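Teaching by Hand: Collecting Bag-Handling Demonstrations with Hand-Held Grippers
Final report, Tiwari Project Lab, second-year group project

Summary

Our group set out to teach a two-armed robot to tidy up a plastic bag. We ended the term with 429 demonstrations, a policy that sometimes does what it was shown, and a much lower opinion of plastic bags. This report covers how we collected the demonstrations, what we changed along the way, and which of our early decisions we would like to have back.

Why a bag

The project handout asked for "a household task involving a deformable object." Other groups chose towels. We chose a bag on the grounds that it was cheap and light and that we already owned plenty. A towel has the decency to stay where you put it. A bag slides, puffs up, clings to the gripper after release, and changes shape when somebody opens the door to the hallway. By the time we understood this, the proposal had been approved.

The task as we finally wrote it down: a bag is lying on the table next to an open basket. Using both grippers, gather the bag at the middle, twist it into something compact, and put it in the basket. Let go. The letting go got its own line in the task sheet after the first afternoon.

Two ways of showing

We tried two methods. The first was remote control. One of us sat at the Midar console and drove both robot arms with a pair of handles while watching the table. It works well for picking up blocks. For gathering plastic it was miserable, as the operator feels nothing through the handles and has to judge grip entirely by eye. Our first hour of remote control produced 20 usable demonstrations and one argument.

The second method was to leave the robot out of it. The operator holds a gripper in each hand and does the task directly, while a head camera records the view and the grippers record how far they are open. The arms are only brought in later, to replay or to run the trained policy. The fingers match the ones on the robot, so in theory whatever a person can do with them, the robot can do too. In practice a person also has shoulders, which the robot resents.

We switched to the hand-held method in March and did not go back.

Setup

We worked at a low table with a white sheet over it. The sheet was meant to give us an even background. For a translucent white bag, an even white background is a questionable gift, and we discuss this under Problems. The basket is olive green and woven, and it was easily the most cooperative item in the project. It went on the operator's left and the bag on the right.

Both grippers are wired, and the cables run back along the operator's arms. We had been warned about cable drag and assumed it applied to other people. After several recordings in which a cable swept across the table and took the bag with it, we started routing them by the wrists before every run. Operators wore dark sleeves so that the forearms would look alike no matter whose they were.

Each recording followed the same order:

1. Crumple the bag, drop it on the right half of the table, and leave it however it lands. No arranging.

2. Start with both grippers open and away from the plastic. Wait for the tone.

3. Bring the grippers in from either side and gather the middle of the bag between them, until the two tips are almost touching. The far part can stay flat and the near end can fan out. Trying to catch all of it at once only pushes it off toward the back. 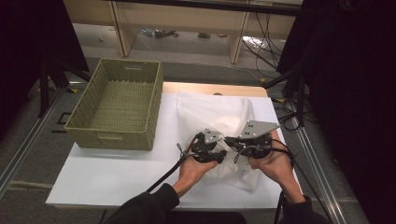 4. Twist by turning one wrist and holding the other still. One full turn is enough. Two full turns looks impressive and cannot be reproduced by the arms.

5. Carry the bundle over the rim of the basket, lower it, and open both grippers together. Pull straight up. If the bag comes up too, lower it and try again without stopping the recording.

6. Mark the run as good, recovered or bad before starting the next one. Marking them at the end of the day was tried, and the labels from that day were thrown out.

What we collected

Of the 429 demonstrations, 100 were held back for testing and the rest went into training. We cut every run into short segments with the Wesard labeling tool, which gave us 3,436 segments. Several of these are of a person slowly shaking a gripper to make a bag fall off it. We kept them. The robot needed to learn that part more than any other.

Results

The trained policy reaches for the bag reliably. It closes on plastic in most trials and on the sheet in the remainder, with equal confidence. Gathering was the strongest step once both fingers had hold of something. The twist was the weakest: the arms hit a joint limit partway around and wait there, as if someone might come and help.

The recovered runs turned out to be worth more than the clean ones. A policy trained only on clean runs would miss the bag, then carry nothing to the basket with great care and release it. With the recovered runs added, it went back for a second try often enough that we stopped leaving them out.

Problems

White on white. The edges of the bag are hard to find against the sheet, for the policy and for us. Creases and glossy folds help, and a freshly flattened bag has few of either. A colored sheet would have cost less than lunch. We noticed this after the data was in.

Speed. People doing a dull task get faster. Our later demonstrations are noticeably quicker than the early ones, and the arms cannot keep up with them. We slowed those down in replay, which makes the motion look thoughtful.

Too much skill. With practice, operators began using small flicks of the wrist to settle the plastic. They are pleasant to do and impossible for the arms to copy. We ended up asking people to be a little worse at it.

Recommendations for the next group

Start with the hand-held grippers and skip the console unless the task is rigid. Fix the cable routing on day one. Have every operator watch the arms replay one of their own runs before recording more, as it cures the flicking immediately. The leftover bags are in the Drallalport cabinet, second shelf, in a bag.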